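Setting a Small Table for October

Every fall my kitchen fills up with small orange things that serve no purpose, and every fall I find I have one clean surface left to eat at. These are the rules I've settled on. Hazem El Ouafi, who shares the lease and most of the opinions, disputes the second one.

1. Give the little stuff a bowl

Pumpkins and other round orange odds and ends roll. They roll toward the sink if you're lucky. A plain white bowl holds them, goes with whatever else you own, and can be lifted away in one trip when somebody wants to put down a pizza. Don't heap it past the rim. 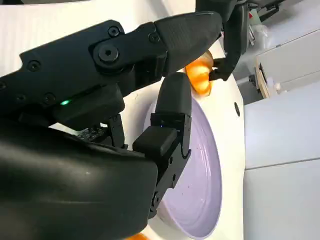

2. Keep the plates dull

Orange and cream stripes are loud enough. I used to put them on a floral plate from the Closturness outlet and the whole thing looked like a headache. Lavender works, and so does pale teal if you're leaving a mug out anyway. Put one pumpkin on the plate, one beside it, and stop. I own 3 more. They live in the closet and I visit them.

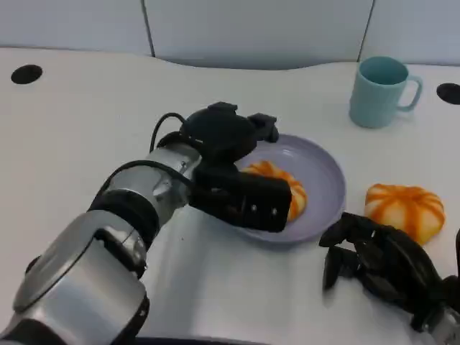
Do I have to clear all this away before a meal?

Only what's on the plates. Anything sitting on the table itself can slide to the back and wait there, looking festive, until the dishes are done.

3. Start from an empty plate

Wipe the table first, put the plate down second, and decorate last. I did it in the reverse order for years and spent those years wiping around a gourd. White tabletops show every crumb, so use a damp cloth and then a dry one. If there's a mug, set it behind the plate with the handle to the right, out of elbow range.

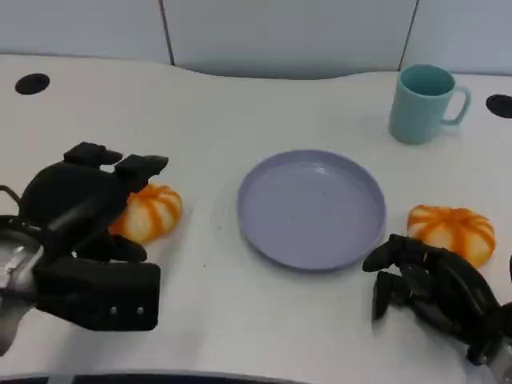 The same goes for putting it away in November. Dust the ridges with a dry paintbrush, wrap each piece in a sheet of newspaper, and write PUMPKINS on the box in letters you can read from a stepladder. Mine said "misc." for two winters.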